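Features > Backyard > Big Kit

14 comments | Share

The shed that comes in 29 bags

Backyard playhouses got big. Then they got expensive. Now they're getting small again, sort of, and the one everybody in our inbox wants to argue over is the Ullside, a flat-pack climbing frame with a slide, a rope wall and a little roofed deck on top.

Price first. $449 at Rilley, same at Tuncer when they have it. Tuncer mostly doesn't have it. A restock came in April and went before lunch.

For that you get two long boxes and a carton of hardware. The hardware is in bags, 29 of them, numbered, and bag 8 is the one to watch. It has the short bolts for the deck and they look exactly like the long-ish bolts in the bag after. Lay them out on a towel. We didn't. We had the deck on, then we had the deck off.

Weight limit is 200 pounds for the deck. Fine for three small kids, or one parent getting a stuck sneaker down. The swing beam is sold separate and has its own limit, check the sheet, it's on the back where you won't look.

We We put ours up on a slope, a gentle one. Mistake. The legs have leveling feet but they only go so far, and by late afternoon one corner was on a paving slab. Level the ground first. Rent the tool if you have to.
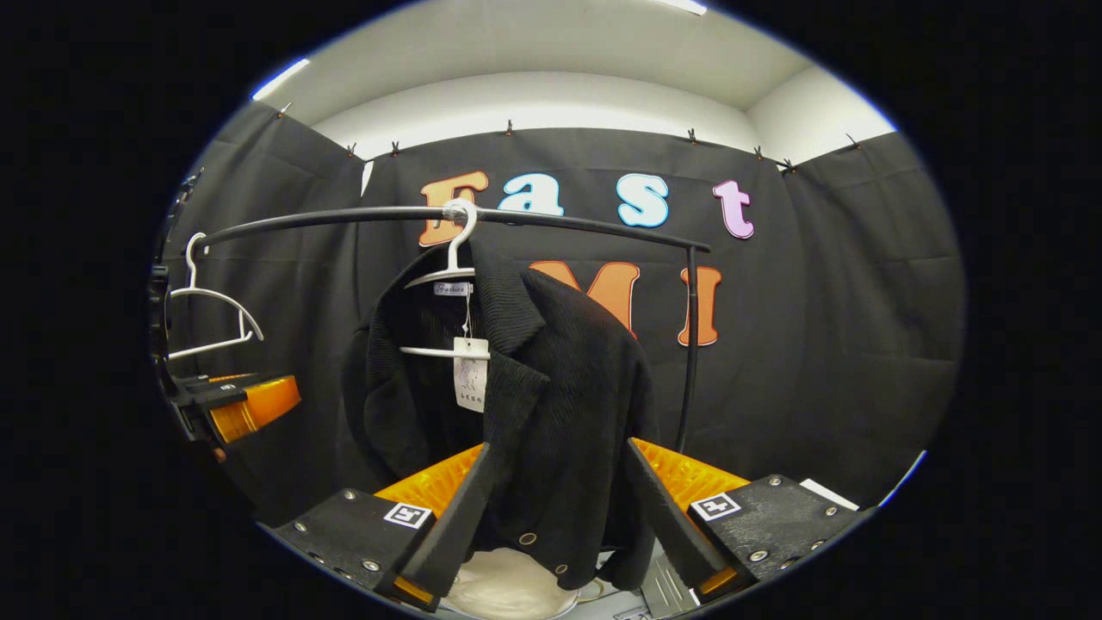
Black knit cardigan on the rack.

So how does it play? Pretty well. The slide is short and quick. Little ones go down it headfirst, big ones try to run up it, standard. The rope wall gets ignored for a week and then it's the only thing anyone wants. Deck is best of all. It has been a ship, a bank and a place to eat crackers.

Complaints. The roof canopy flaps. In any kind of wind it flaps and you'll hear it from the kitchen. The Esholm, the bigger and older set that most people compare this to, has a solid roof and stays quiet, but you're giving up more lawn and it takes two people the whole weekend. Also the Ullside slide gets hot by 2 pm in full sun. Face it north if your yard lets you.

Anchors. They're in the box, use them. Four corkscrew things, go in by hand if the soil is soft and don't go in at all if it isn't. Soak the ground the night before.

Resale is decent, by the way. Sets with all the bags' worth of parts go fast in spring, sets missing the anchors sit. Keep the instruction book, tape it inside a cabinet or somthing.

Would we buy it again? At this price yes, if the kids are under eight. Older than that they'll be bored by August and you should look at a plain swing frame or just a good rope and a tree. Shipping was quick from Rilley, both boxes same day, one corner crushed, nothing broken.

Next month: sandboxes with lids, and which lids a cat can open.

Get the backyard newsletter. One email a month, unsubscribe any time. Enter your email to sign up.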